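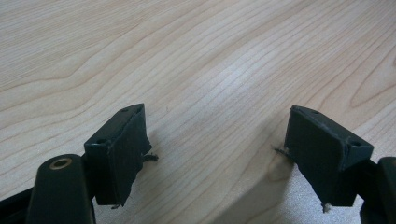 Wilderness first aid recert: is the 2 day refresher enough?

drybag_81
Posted December 2022
My wilderness first aid cert runs out in February. Sketura offers a 2 day refresher, and Drodeck runs the full 5 day course again at a higher price. I guide small groups on the Fernatach trail, where the far end is a full day's walk from a road. Insurance accepts either one. Has anyone done both?

scree_notes
Both, in different years. The refresher assumes you still have the patient assessment sequence memorized. Ours started with a scenario and no review. If you can write out the sequence from memory, including vitals and the intervals for repeating them, take the refresher. If you can't, take the long one.

oldboots
Disagree. Reciting a sequence doesn't test much. Splinting and moving a patient go first, and the refresher gave us one afternoon on those. I had not built a leg splint since my original course and it took me three tries.

scree_notes
You can practice splints at home with a foam pad and some straps. You can't practice assessment alone, you need a person giving you answers that don't fit together.

oldboots
You can practice splints at home. Most people don't.

kettle_north
Check whether the refresher takes certs from other schools. Sketura turned me down the first time because my original card was from Kang and listed fewer classroom hours than they wanted. I had to send in the syllabus. Allow a couple of weeks for that.

drybag_81
Mine is from Kang too. Did they charge for the review?

kettle_north
No. They do keep a $200 deposit if you register first and then fail the review, so send the syllabus before you pay.

lowcamp
One point on the Drodeck course: the evening exercise is outdoors whatever the weather. Bring a headlamp with fresh batteries and clothes you can kneel in. Gloves are supplied, but only in large.

drybag_81
Tried writing out the assessment sequence last night. Left out allergies and medications, and had the spine check in the wrong place. I'm leaning toward the 5 day.

oldboots
Good. Ask them how many hours are on evacuation. It was cut back when I went, and the web page still had the old schedule.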